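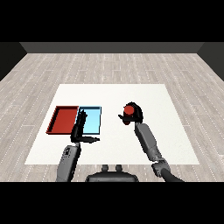 지난주 내내 Condori 시뮬레이션 셀을 다시 세팅했어요. 원래는 손목 쪽 관절 값 하나만 고치고 퇴근하려고 했는데... 네, 그렇게 안 됐습니다 ㅎㅎ 건드린 김에 바닥부터 손가락까지 다 뜯어봤으니까 까먹기 전에 적어둘게요. 저처럼 혼자 양팔 휴머노이드 셀을 관리하는 분이 계시면 조금은 도움이 될지도!

일단 저희 Pomencombe 쪽 구성부터. 로봇은 Condori 상반신, 손은 양쪽 다 Skunditz, 시뮬레이터는 Hurent를 씁니다. 작업은 아주 단순해요. 흰 매트 위에 빨간 트레이랑 파란 트레이를 붙여 놓고, 오른손으로 빨간 원통을 집어서 옮기는 거예요. 이렇게 쓰면 반나절 일 같죠? 저도 그렇게 생각했던 시절이 있었답니다.

제일 먼저 한 건 매트 원점 다시 잡기였어요. 누가 (아마도 지난 June 빌드 때의 저...) 매트 좌표를 로봇 베이스 기준이 아니라 방 기준으로 넣어놨더라고요. 그러니 베이스를 조금만 돌려도 매트와 트레이가 전부 엉뚱한 데 가 있는 거예요. 몇 달 동안 오프셋을 손으로 더해가며 쓴 게 너무 억울해서 커피 한 잔 마시고 왔습니다. 지금은 베이스 → 매트 → 트레이 순서로 부모 자식 관계를 묶어놨고, 베이스를 옮기면 나머지가 얌전히 따라옵니다. 진작 할걸!

그다음이 트레이. 빨간 쪽이랑 파란 쪽을 긴 변끼리 딱 붙여 쓰는데, 충돌 모델까지 딱 붙여놓으면 두 테두리가 서로를 밀어내면서 아주 미세하게 떨려요. 눈으로는 잘 안 보이고 접촉력 그래프를 켜야 보입니다. 저는 트레이 두 개를 고정 물체로 바꿔서 해결했어요. 나중에 트레이를 미는 작업이 생기면 다시 풀어야 하니까 설정 파일 맨 위에 대문자로 메모를 남겨놨고요.

문제의 손목 얘기로 갈게요. 오른팔 13번 관절이 자꾸 목표 각도를 살짝 지나쳤다가 돌아오는 증상이 있었어요. 빈손일 때는 멀쩡하고 원통을 쥐면 심해지길래 처음엔 게인을 의심했죠. 게인 낮추고, 돌려보고, 또 낮추고, 저녁 먹고 와서 또 돌려보고. 그런데 범인은 원통의 질량이었습니다. 단위를 그램으로 생각하고 넣은 값이 킬로그램으로 들어가 있었어요 ㅠㅠ 그러니까 로봇이 그동안 쇳덩어리보다 더한 걸 들고 버텨준 거예요. 미안하다 Condori야. 질량 고치고 게인을 원래대로 돌려놨더니 손목이 조용해졌어요.

손가락은 아직 마음에 안 들어요. Skunditz 손은 엄지가 옆으로 크게 벌어지는 편이라 원통에 다가갈 때 손끝이 매트에 먼저 닿기 쉽거든요. 그래서 접근 높이를 올리고, 쥐기 직전에만 엄지를 모으도록 순서를 바꿨습니다. 원통은 세워서 쥐게 했고요. 마찰 계수는 욕심내서 크게 넣으면 물체가 손에 본드처럼 붙어버리니까 조심하세요. 보기엔 참 좋은데 실물 로봇에 가져가는 순간 다 떨어뜨립니다. (해봤습니다.)

왼손은 이번 작업에서 하는 일이 별로 없어서 파란 트레이 쪽에 대기시켜 두는데, 대기 자세도 은근히 까다로워요. 너무 낮으면 테두리에 걸리고, 너무 안쪽이면 오른팔이 넘어올 때 부딪혀요. 지금 값은 임시로 잡은 거라 팔꿈치를 좀 더 바깥으로 빼볼 생각이에요.

제어 주기는 100Hz 그대로 뒀어요. 올려볼까 하다가 실물 쪽 컨트롤러랑 맞추는 게 먼저인 것 같아서요. 그 상태로 밤새 돌려보니 775번 시도해서 447번 성공. 음... 자랑할 숫자는 아닌데 고치기 전에는 민망해서 세지도 않았으니까 저는 꽤 신났습니다! 실패 로그를 훑어보니 대부분 놓는 순간에 원통이 넘어지는 경우라서 다음엔 손을 펴는 속도를 만져보려고요.

혹시 비슷한 셀 만지시는 분들, 점검 순서는 이렇게 추천해요. 좌표계 먼저 보고, 질량이랑 단위 보고, 충돌 모델 보고, 게인은 제일 마지막에. 저는 정확히 거꾸로 해서 이틀을 날렸어요. 그리고 바꾼 값은 꼭 하나씩 저장하세요. 두 개 같이 바꿔놓고 뭐가 효과였는지 몰라서 되돌린 게 이번에만 여러 번이에요.

손 펴는 속도 결과 나오면 또 쓸게요. 왼팔 대기 자세 좋은 아이디어 있으면 댓글 부탁드려요~

4/2/19 작성
공감 13 · 댓글 쓰기 · 공유하기

최근 글
- Hurent 업데이트하고 나서 바닥이 사라졌을 때
- Skunditz 손 엄지 영점 잡는 법
- 실물 Condori 케이블 정리, 이번엔 진짜로
- 접촉력 그래프 보는 습관 들이기

문의는 방명록으로 남겨주세요 | 무단 전재 금지 | 맨 위로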